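Dictionary notebook, Wukholm word desk
March, 4:10 p.m.
Entered by Ha-neul Tak
2 comments | 10 shares

Headword: detachable

The draft definition reads "able to be removed and put back." Jae-hoon Hwang questioned the second half. The file holds 184 citations for the word, and in many of them the removed part is thrown away, as with a coupon or a ticket stub. The wording has been changed to "able to be separated from a larger part without damage." The noun "detachability" will stay as a run-on entry with no definition of its own.

The steering wheel sense, common in racing copy, does not need a separate number. It will be covered by a usage example under sense 1.
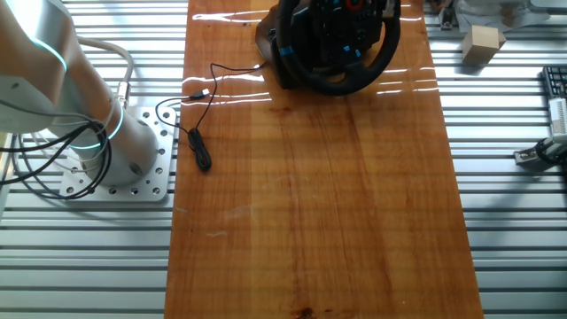 Headword: removable

Man-sik Wi asks that the two entries point to each other. Agreed. The synonym note should state that a stain is removable but is never called detachable. The Cilline word list, now at more than 3,120 entries, gives both as exact synonyms and should be corrected at the next update.

Pending: pronunciation check by Nam-gil Ji; syllable breaks for both headwords; older spelling "removeable" to be listed as a variant.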